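Workshop members build robot to take apart old computers

Members of the Murance shared workshop have spent the winter building a two-armed robot that they hope will help strip old desktop computers for parts.

The project, called Graranum, began in December after a local office clearance left the workshop with 77 unwanted towers. Until now the machines have been taken apart by hand on club evenings, with the drives, memory and power supplies sorted for reuse and the steel cases sent for scrap.

Hajnalka Csizmadia, who leads the build, said cables were the hardest part of the job for a robot.

"Screws are easy enough once you know where they are," she said. "A cable is never in the same place in two machines. You have to get the fingers round the plug and leave the rest of the bundle alone, and the bundle is usually sitting right on top of it."

The arms are bolted to a metal work surface, and the tower is laid on its side with the panel off. One arm has a three-finger gripper, which has to be lowered in among the power and data leads beside the drive bays.
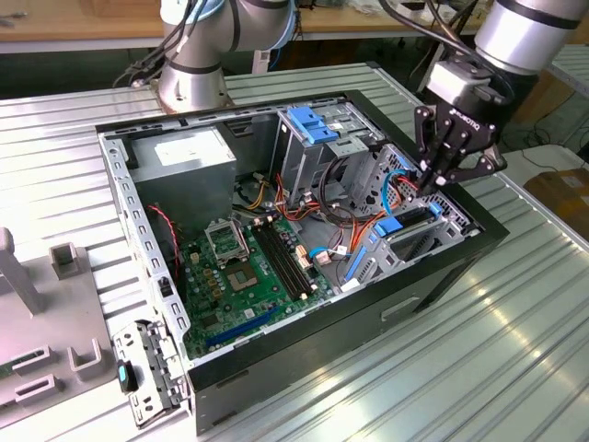

Controls built from scratch

The arms came second-hand, but the control software has been written by members over the past few months. The workshop has spent £420 on the project so far, mostly on cabling, fixings and a replacement power unit. A further £100 was given by Godico, a repair shop two doors down, which will take working hard drives once they have been wiped.

A small camera near the gripper gives a close view of the inside of the case. Members had first tried working from a single fixed camera, but the drive cage hid too much of the board.

Work on the arms goes on alongside people at the bench. Rules put up by the group say that one person must stay by the stop button whenever an arm is switched on, and that speeds are kept low when anyone has their hands near the case.

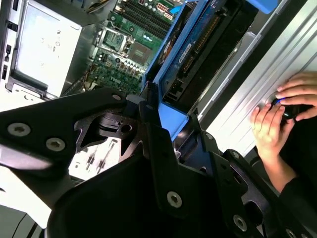 The gripper inside an open tower, with a hard drive in its blue carrier and a pair of hands at the side panel.

The group has set itself the target of removing a drive, its data cable and all the memory from one tower without help. Ms Csizmadia said they were nearly there with the drive, but the flat data cables were still giving trouble.

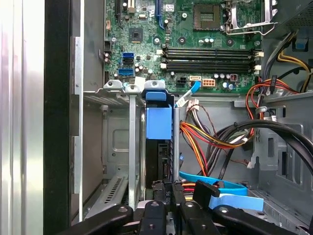 She has drawn up a list of 5 common case layouts and plans to work through them in order, starting with the ones that have plastic release tabs. Cases held together with screws will be left until later in the year.

A second workshop, Pintér, has asked for a copy of the software and the drawings for the bench fixtures. Both will be shared free of charge when the notes have been tidied up.

The Graranum group meets at 7pm in the back room at Murance. New members are welcome and no experience of robotics is needed. Safety glasses are provided.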